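Mesa de trabalho Sotetti em madeira avermelhada

Código interno: Sotetti 16
Acabamento: óleo, tom castanho-avermelhado
Estado: nova, feita por encomenda
Preço: 900 euros (tampo e pernas) / 700 euros (só o tampo)
Entrega: incluída até à porta do prédio

Vou já dizer que esta é a minha mesa preferida de todas as que vendemos, portanto não esperem de mim grande imparcialidade! Tenho uma em casa há uns bons anos, faço tudo em cima dela (faturas, bainhas, embrulhos, o almoço quando a cozinha está ocupada) e foi por causa dela que comecei a vender as peças da oficina do Salim Ndung'u. Ele faz as mesas, eu trato das encomendas, das mensagens e destas páginas, que escrevo quase sempre à noite e com demasiados parênteses.

A Sotetti é uma mesa para trabalhar. Dá para jantar nela, claro, e há quem a compre para isso, mas foi pensada para quem espalha coisas: quem costura, quem solda, quem monta candeeiros, quem abre um aparelho avariado e precisa de deixar as peças à vista até ao dia seguinte. O tampo é de madeira com veio fino e corrido, sem embutidos nem recortes, e isso foi uma discussão longa entre mim e o Salim. Eu queria um buraco para passar os cabos. Ele não queria buraco nenhum. Ganhou ele, e hoje dou-lhe razão, embora não lho diga muitas vezes.

A cor é o que mais gera perguntas, por isso vou explicar com calma. É um castanho puxado para o vermelho, que muda bastante conforme a luz. De manhã, com a claridade a entrar de lado, a madeira fica alaranjada, quase cor de mel escuro. Na parte que apanha sombra fecha muito e pode parecer bordô. Já tive uma cliente que me escreveu convencida de que tinha recebido duas cores no mesmo tampo! Mudou a mesa de parede e passou-lhe o susto. Se têm uma sala virada a norte, contem com o tom mais escuro na maior parte do dia.

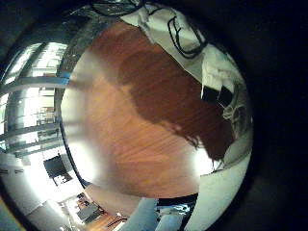
Quem quiser ver a cor ao vivo antes de se decidir pode pedir uma amostra. Mando um retalho da mesma madeira, com o mesmo óleo, e a única coisa que peço é que o ponham no sítio onde a mesa vai ficar e olhem para ele a horas diferentes. De manhã, às quatro da tarde, com o candeeiro aceso. Parece mania, mas já evitou duas devoluções, e devolver uma mesa destas é um sarilho para toda a gente.

Sobre o acabamento: usamos óleo e não verniz. O óleo da Gendum, para ser exata, duas demãos com lixagem fina pelo meio. Fica uma superfície que ainda se sente como madeira quando se passa a mão, com um brilho suave que só se nota mesmo quando a luz bate de frente. Se estão à procura de um tampo espelhado, esta não é a vossa mesa — e digo-o sem drama nenhum, temos a Bravo em verniz brilhante e há quem a adore.

Marcas de uso vai ter. A minha tem uma rodela de uma chávena que deixei lá uma noite inteira, e tem um risco comprido de quando arrastei a máquina de costura sem a levantar. A rodela saiu quase toda com lixa fina e um bocadinho de óleo. O risco ficou, e já nem o vejo. Para quem se preocupa mais do que eu, um pano ou um lençol velho por cima resolve o dia a dia, sobretudo se trabalham com cabos, ferramentas ou peças de metal. Só não deixem o pano molhado em cima da madeira, por favor.

Agora as pernas. Vêm de série umas pernas direitas, aparafusadas, da mesma madeira do tampo. Montam-se com uma chave sextavada que vai na caixa (e vai outra de reserva, colada por baixo do tampo com fita, porque eu perco sempre a minha). Quem preferir metal pode pedir o conjunto Costigan, em preto, que fica mais leve à vista e tem pés reguláveis para chão torto. O Costigan custa o mesmo, só demora mais a chegar. E se já têm cavaletes em casa, comprem só o tampo e poupem o dinheiro.

Peso: é pesada, não vou fingir que não. Tratem de arranjar mais uma pessoa para a montagem. A Olesia Romaniuk, que nos compra mesas para o ateliê dela e já vai na terceira, montou a primeira sozinha e mandou-me uma mensagem que não posso reproduzir nesta página. À segunda chamou o irmão. Depois de montada não abana, e é essa a vantagem do peso: podem serrar, martelar ou bater massa de pão em cima dela que a mesa fica quieta.

Medidas: fazemos à medida dentro de certos limites. O Salim trabalha em função das tábuas que tem na oficina, de modo que a resposta a «dá para ser um bocadinho mais comprida?» é quase sempre sim, e a resposta a «dá para ser redonda?» é não. Mandem-me as medidas do espaço e, se puderem, a largura da porta por onde a mesa vai entrar. Esta última é mesmo importante!

O que vai na caixa: tampo, pernas e parafusos (se for a versão completa), as duas chaves, um frasco pequeno de óleo para a primeira manutenção e uma folha com instruções escrita por mim. Na versão só com tampo seguem o frasco e a folha.

Manutenção: óleo uma vez por ano, ou quando a madeira começar a parecer baça. Eu faço em março, com a janela aberta, e deixo a mesa descansar até à manhã seguinte. Espalha-se pouco óleo com um pano de algodão, sempre no sentido do veio, espera-se um quarto de hora e tira-se o excesso com outro pano limpo. Para a limpeza normal chega um pano húmido bem torcido. Nada de lixívia nem daqueles sprays para móveis que deixam tudo escorregadio.

Prazos e pagamento: as encomendas entram numa fila e eu digo logo em que lugar estão. Pedimos 500 euros de sinal na versão completa, o resto paga-se quando a mesa estiver pronta e antes de sair da oficina. Para o tampo sozinho combinamos por mensagem. Se mudarem de ideias antes de o Salim cortar a madeira, devolvo o sinal por inteiro. Depois do corte já não consigo, mas posso tentar encontrar outra pessoa que queira a mesa com essas medidas, e já aconteceu correr bem.

Dúvidas, fotografias da vossa sala, desenhos feitos em guardanapos: mandem tudo pelo formulário. Respondo mais depressa de manhã.

Veja também: Mesa Bravo em verniz brilhante / Conjunto de pernas Costigan / Óleo Gendum, frasco grande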